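Residência Ganel
Relatório de progresso à entidade financiadora
Período: até ao fim de outubro
Projeto: mobilar e equipar os quartos da ala nova

Estado geral

A ala nova da Residência Ganel tem 22 quartos e, à data deste relatório, todos têm chão, porta e luz. No relatório anterior só podíamos garantir duas destas coisas, e uma delas dependia da hora do dia. A execução física segue com um atraso de duas semanas em relação ao cronograma aprovado, que foi feito na primavera, estação propícia ao otimismo.

Pavimento

A colocação ficou concluída em todos os quartos e no corredor. Foi escolhido o mosaico cerâmico a imitar madeira, assente em espinha, por resistir melhor à esfregona e às rodas dos carrinhos de roupa. O fornecedor, a Nornik, entregou o material em dois lotes de tons diferentes. Depois de uma troca de correspondência que arquivámos em pasta própria, pela sua extensão, o segundo lote foi substituído sem custos. Falta refazer as juntas junto à porta da lavandaria.

Mobiliário

Das 218 peças encomendadas à Grernum, cerca de 70 por cento já estão nos quartos. As camas e os roupeiros chegaram primeiro e foram montados pela equipa do fabricante. As mesas de cabeceira chegaram em caixas, com instruções que pressupõem no leitor uma terceira mão, e foram montadas por nós. Perdemos com isto mais tempo do que estava orçamentado, ou seja, algum, porque o orçamento não previa tempo nenhum.

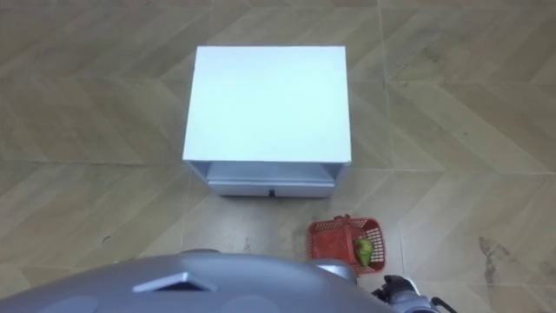

A escolha da mesa de cabeceira ocupou uma parte desproporcionada das reuniões deste período. A proposta inicial trazia três gavetas e fechadura; a versão aprovada ficou mais barata e mais fácil de limpar. É branca, de tampo liso, com um vão aberto por baixo e uma única gaveta de puxador preto, pequeno e redondo. O vão aberto foi defendido com o argumento de que o que fica à vista se arruma. Quem já entrou num quarto de residência em época de exames terá as suas reservas, que ficaram em ata. O branco também foi contestado, por se sujar, e mantido, por se ver que está sujo. Sobre o pavimento em espinha, o conjunto resulta claro e sóbrio, e o cesto de plástico vermelho pousado no chão é a única cor forte que deixámos entrar. Houve quem pedisse cestos beges. A proposta não passou.

Têxteis e pequenos equipamentos

As cortinas do lado sul estão colocadas. As do lado norte vieram com a bainha feita para janelas mais baixas e voltaram à costureira. Os candeeiros de leitura da linha Vídalín foram recebidos e testados, mas as lâmpadas só serão entregues em novembro. Até lá, a leitura noturna fica a cargo da luz do teto, que cumpre com zelo talvez excessivo.

Execução financeira

A despesa mantém-se dentro do valor aprovado. A poupança obtida nas mesas de cabeceira cobre o custo adicional das bainhas e deixa uma pequena margem, que pedimos autorização para aplicar em feltros para os pés das cadeiras. O pedido parecerá modesto a quem nunca dormiu no piso de baixo.

Desvios e riscos

O principal risco é a entrega das peças em falta, quase todas secretárias. A Grernum confirmou por escrito a data e voltou a confirmá-la com outra data. Se houver novo adiamento, abriremos os quartos com mesas emprestadas da sala de estudo, que ficará então sem mesas e com bastante silêncio.

Próximos passos

Até ao próximo relatório, contamos receber as secretárias, pendurar as cortinas do lado norte, refazer as juntas da lavandaria e afixar em cada quarto o inventário do mobiliário. Enviaremos em anexo separado as faturas e o mapa de despesas, desta vez com as colunas pela ordem pedida.

A direção da Residência Ganel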